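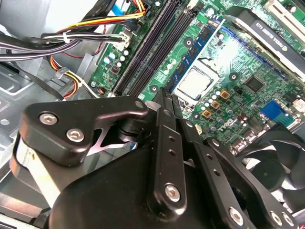
The green board, with the blue memory stick lying beside the processor.

My aunt left me her computer and a shoebox of 97 floppy disks, and of the two I figured the computer would be less trouble. It's an old Dell tower, heavy as a sewing machine, and she wrote seven novels on it that she never let any of us read. Seven! We knew about them the way you know about somebody's first marriage.

So one night in February I dragged it onto the dining table and took the side off. I'd watched a video. I'd bought thermal paste from the Drakis store on the corner (and a candy bar, and then a second candy bar). The man there told me a machine that age was worth maybe 145 dollars for parts, and did I want to sell? I said I'd think about it, in the voice I use for people at the door.

I'd expected it to look like her, which is a silly thing to expect of a motherboard. She wore green a lot, I guess. I sat there and talked to it. I told it my cousin in Semaan still wasn't speaking to me over the piano, and that I thought the cousin had a point.

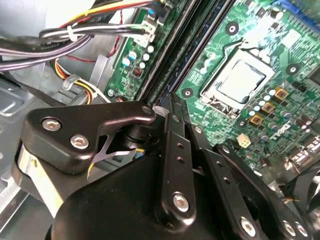
Processor in its socket, gold-colored squares along one side.

Around eleven I got to the processor and lost my nerve. There's a little metal lever next to it, and I kept putting my finger on it and taking it off again. What if book four was in there? I know that isn't how it works. The books would be on the drive, all 3000 pages or however many she got to, and the processor only ever helped her think.

I left the lever alone, went and made toast, and came back with the plate. Then I plugged in the monitor.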